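Search this site
Search

Decommissioning notes: the Aasen consultation

The operator Clomard has opened a consultation on its plans for retiring the Aasen platform, and the period for written responses closes at the end of August. I have set out my own position below, as I did for the Imine pipeline two years ago. Readers who intend to respond are encouraged to consult the full programme and not to rely on my summary of it.

The programme covers the topside, the steel jacket, 14 wells and the infield lines. Clomard proposes to lift the topside in a single campaign and bring it to shore for dismantling. The jacket would be cut above the footings, and the footings themselves, with a stated weight of 3000 tonnes, would remain on the seabed. The infield lines would be left in their trenches, with rock placed at the exposed ends.

My first observation concerns the wells. The programme treats plugging as routine, yet six of the wells were suspended early in the life of the field, and the records for them are thin. It would be reasonable to ask that the operator publish the condition of each well before the rig contract is awarded. The schedule allows 222 days for the whole plugging campaign, with no separate allowance for weather. 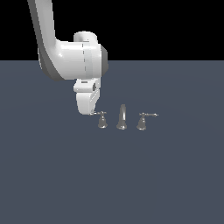

Begoñe Cifuentes wrote to me after reading a draft of this post and considers the point on weather overstated, as the rig is to be hired on terms which already permit an extension into a second season. The greater difficulty, in her view, is the cost of that extension, which the programme does not state.

I accept the correction in part. An extension clause protects the work but does little for those who must plan around it, among them the fishing vessels that have been told the safety zone will be lifted on a particular schedule. The programme should give both an expected and a latest date.

My second observation concerns the footings. Leaving them in place may well be justified on grounds of diver safety. The comparative assessment, however, runs to 57 pages and devotes only two of them to full removal. I should have expected the options to be examined at similar length. I would also ask for a survey of the drill cuttings beneath the jacket, repeated at fixed intervals, with the results made public.

I shall submit my response in the second week of August and will place a copy on this site.

Comments (3)

Pratham
Does the programme say which yard will receive the topside? I looked through the annexes and found only a reference to a tender.

Site author
The yard has not been named. Annex C states that the award will follow approval.

Begoñe Cifuentes
Thank you for including my remarks. The footings section deserves more attention than it has had so far.

Contact | Copyright, all rights reserved | Back to top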